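Workshop Tips: Getting Your Money's Worth From a Rented Tidy-Up Arm

Last updated Friday, April 19, 2024

Metberg rents its tidy-up arm to small workshops by the month, and the Toltton kit does much the same job if you would rather buy. We have had the Metberg on rental since August. These tips are for people in their first few weeks with either one.

Start with one job. Clearing the top of a rolling cabinet at the end of the day is a good first one. Add drawers later, when the pick-and-place work is going well.

Park the cabinet in the same spot every time. Two strips of tape on the floor will do it. If the casters have locks, use them. A cabinet that rolls half an inch when the arm leans on a drawer will throw off everything after that.

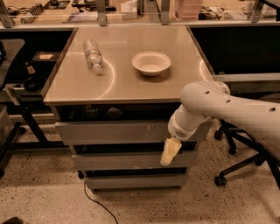 Bottles are the thing most new owners get wrong. The Metberg manual tells you to stand them up before a run, and you should while you are learning. After that, leave them how people leave them. A clear bottle lying on its side on a shiny gray top, with light curving across the metal next to it, is the kind of pickup you are paying for. Leave space between it and the next item, a bottle's length if you have it. Paper bowls go by themselves too, and should be empty. Bowls with a wide rim are easier to grip than cups.

If glare causes missed grabs, move the lamp first. A matte drawer liner cut to size also works and costs less than a service call. Ours is held down with 2 pieces of double-sided tape.

Keep cords off the floor near the cabinet. Run them along the wall or under a cover. Push office chairs back to the desks before you press start. The arm will stop for a chair base, but then somebody has to go over and reset it.

Drawers: empty the top one by a third before you let the arm open it. Wipe the fronts once a week. Check that each drawer slides with one finger. If it sticks for you, it will stick for the arm.

Wipe the gripper fingers with a damp cloth after some 20 runs. Skip solvents. Spare fingers for the Metberg come from Weerasinghe and took nine days to reach us, so order a set before you need it.

Varemura sells a service plan that covers both brands. We took it for the first two months and dropped it. The phone help was fine, but most of our calls were about things on this page.

Rent or buy? For one cabinet, rent. The Toltton makes more sense if you have several benches and a person willing to do the setup, which took us a full weekend on a loaner.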